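Folding and Surface Care: Frequently Asked Questions
Clitden Textile Handling Notes
Maintained by Ghazal Shokri and Kamran Khosravi
Last revised in September

What surface should I fold on?

Any flat surface wider than the garment with both sleeves spread. A mattress works well for knits — the slight give holds the fabric in place while you align the edges. Use a fitted sheet and pull the corners tight before starting. Loose top sheets travel with the garment and have to be reset after every few pieces.

Does the color of the sheet matter?

It affects speed more than result. Choose a plain sheet that contrasts with the load, so that hems and side seams can be found without searching. Avoid stripes and checks. 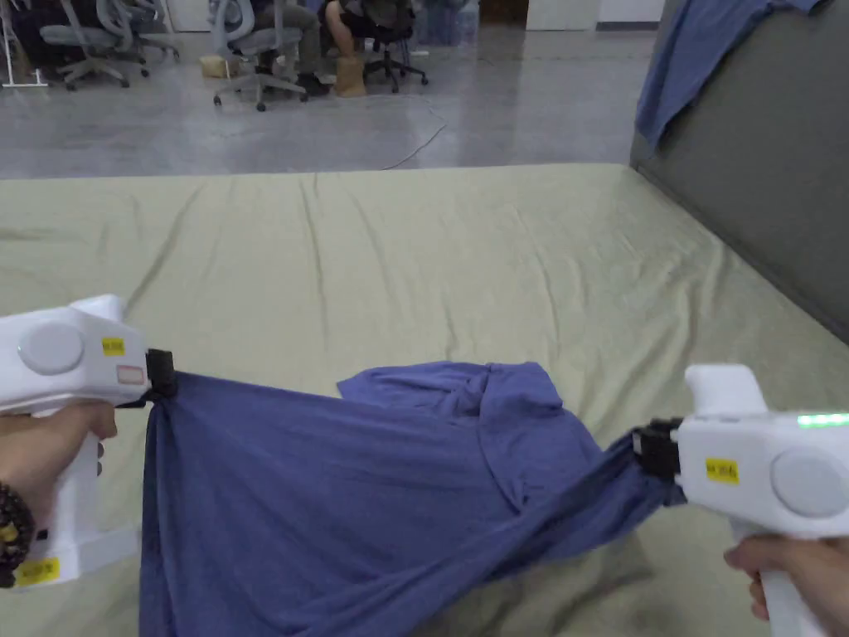

Tension should be applied across the body of a knit garment before the first fold, and only enough to flatten it. Hold at the side seams, as wide a grip as possible, and release slowly. A narrow grip concentrates the load: the blue garment stretched over the green sheet is drawn into a tight bunch at one side and a rope-like twist at the other, and creases of that kind have to be smoothed out by hand before folding. Never stretch by the collar.

How many folds does a T-shirt need?

Four for a standard shelf: each side to the center, then the length in half twice. The Zarei method described in our shelf guide uses five and produces a narrower block for drawers. Do not mix the two in one stack.

Can I hang pieces over the headboard while I work?

Yes, if the headboard is clean and dry. Limit it to one or two pieces. Anything left over a padded edge for a long time takes on a rounded crease at the contact line, and thicker fabric shows it more.

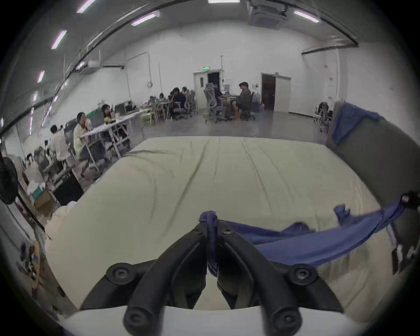 Blue cloth gathered over the sheet, with a second one draped on the gray panel.

Will the sheet wrinkles transfer to the garment?

Shallow ones will not. A hard ridge under the garment can throw off the fold line, particularly on thin fabric. Run a flat hand from the center of the mattress outward and tuck the excess under the nearest edge.

What should be cleared before I start?

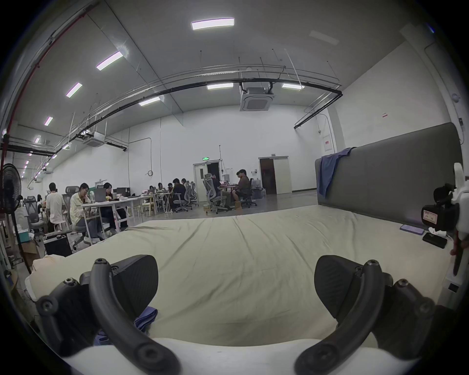

Small objects cause most of the interruptions reported to us. They slide toward the low point of the mattress and end up inside a folded piece, where they are found at the shelf or in the wash. A phone, a power bank and crumpled tissue lying on the sheet by the headboard are typical. Move such items to a tray off the bed. Tissue is the worst of them, as it sheds lint on dark knits.

How should twisted pieces be handled?

Find the hem first. Lift the piece by the hem, let the weight of the fabric undo the twist, then lay it down hem toward you. Pulling both ends of a twisted piece tightens it. Thin fabric may need a second lift.
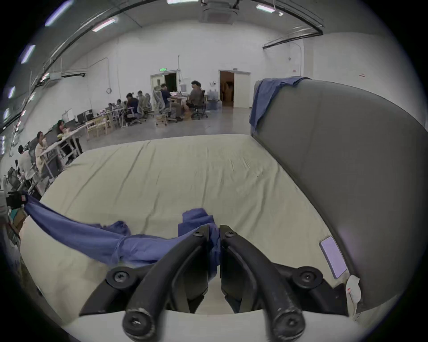 If the twist remains after two lifts, lay the piece flat and open it from the middle with both hands, working toward the ends. Check that a sleeve has not been pulled inside the body.

Where can I get the printed cards?

Ask for card set 221 (shelf) or 746 (drawer) from Erkuvell. Both are supplied on coated stock. The older Jutidis cards use a different fold order and should be discarded.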